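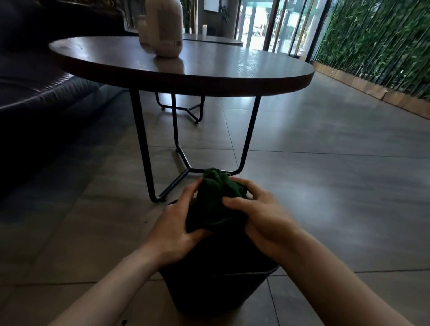
*Cloth bunched in both hands over the black container, coffee table behind.*

**Ticket:** Step labels wrong on cloth clips after import
**Opened by:** Shadi Awad, recording team
**Handled by:** Omar Nasrallah, Rarkano support
**Date:** 15 February 2025
**Status:** Fixed, one item left open

## What Shadi reported

Hi Omar, and thank you again for all your patience with us on the last one! I'm afraid I have another. We've been recording cleaning clips for Vukitz in the lounge with the tiled floor and the dark sofa, all of them from head height, and the batch went up through the Jokero uploader without a single complaint. When I opened it in the review screen, though, a good many of the clips had the wrong step written on them. The ones where the cloth is held over the container say "wipe surface," and then there's a run of tabletop wiping that says "squeeze cloth." I watched 11 of them from start to finish with my coffee, and 8 were wrong.

I did wonder if it was our fault. It's the same dark green cloth all the way through and both hands are on it nearly all the time, so I can see how a learning system (or a tired person) might mix them up. But these labels were typed by hand, by me, and I'm fairly sure I know which one I typed.

## First look (Omar)

Hello Shadi, lovely to hear from you, and no trouble at all. I pulled the batch down and went through the same clips you did. You're right, the labels in your sheet are fine. They're attached to the wrong clips once they get to us, so the model would be learning from your good typing in all the wrong places. I've paused training on this batch so nothing gets baked in while we look.

My first guess was clock drift between the video and the label sheet, because we had a case of that back in August. I lined up the start times and they match. So that wasn't it, and there went my morning.
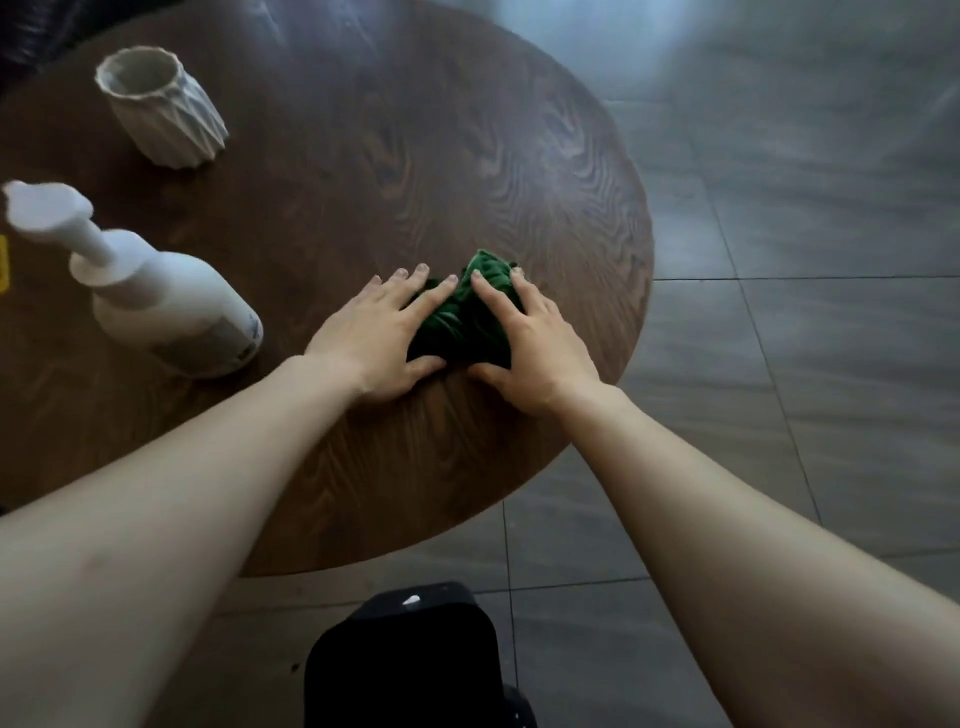 *Tabletop wipe, both hands on the cloth. Came through as "squeeze cloth"; the sheet says "wipe surface."*

My second guess was the auto-suggest feature writing over your labels. I switched it off and imported everything again on a test account, and got the same mess. Please leave it off for now anyway, if you don't mind, just so we only have one thing moving at a time.

Then I sorted the clips by number and felt a bit silly. Your sheet has 1180 rows. Everything up to row 1000 is right, and everything after it has a label that belongs somewhere else. Our importer reads the sheet in pages of 1000, and on the second page it was starting over from the top of the label column. The clips you picked to watch were mostly late ones, so you landed right in the middle of it.

## Steps to clear it

1. Update the importer. Omar has put the patched build in your shared folder, next to the old one. Please delete the old one once you've copied the new one over, as the names are very close.
2. Remove the batch from the review screen, but keep the uploaded video. You don't need to send it through Jokero again, which I know takes your connection most of an afternoon.
3. Import the label sheet by itself and choose "match by clip number."
4. Open a few clips past row 1000 and read the label against the video. Tabletop wiping and cloth-over-container clips are the easiest to tell apart at a glance.

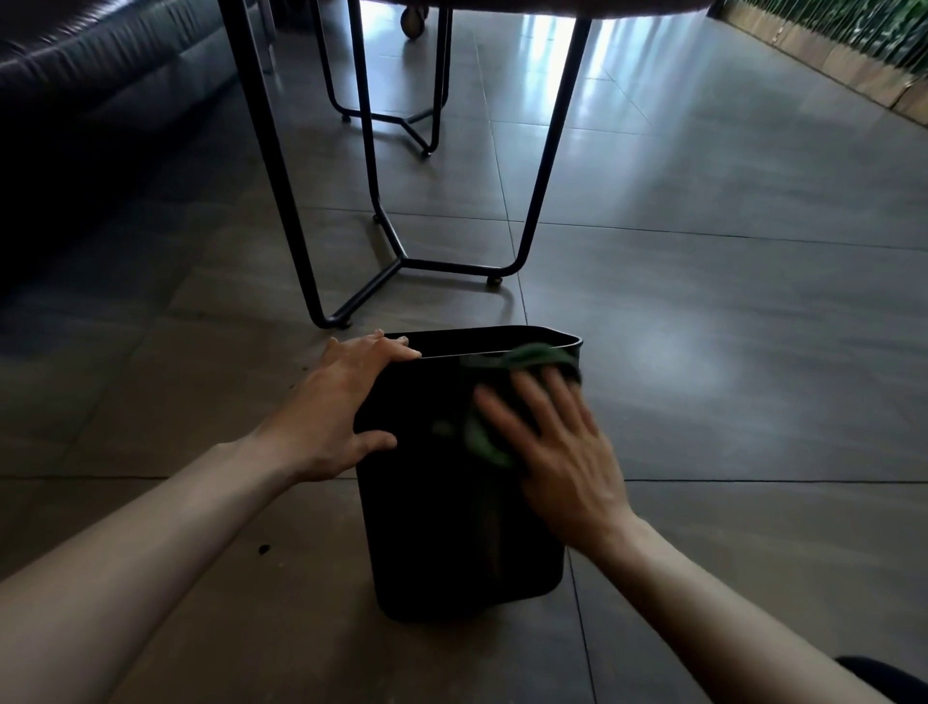
5. Check the container-wiping clips separately. One hand is on the rim and the other has the cloth against the outside, and your sheet calls some of these "wipe surface" and some "wipe container." Either is fine with the importer, but the model will treat them as two different jobs, so pick one before you press Save.

## Reply from Shadi

All done, and the late clips read correctly now, thank you so much! We're going with "wipe container." I'll go back and change the older rows this week, so please leave the ticket open until I've sent you the new sheet.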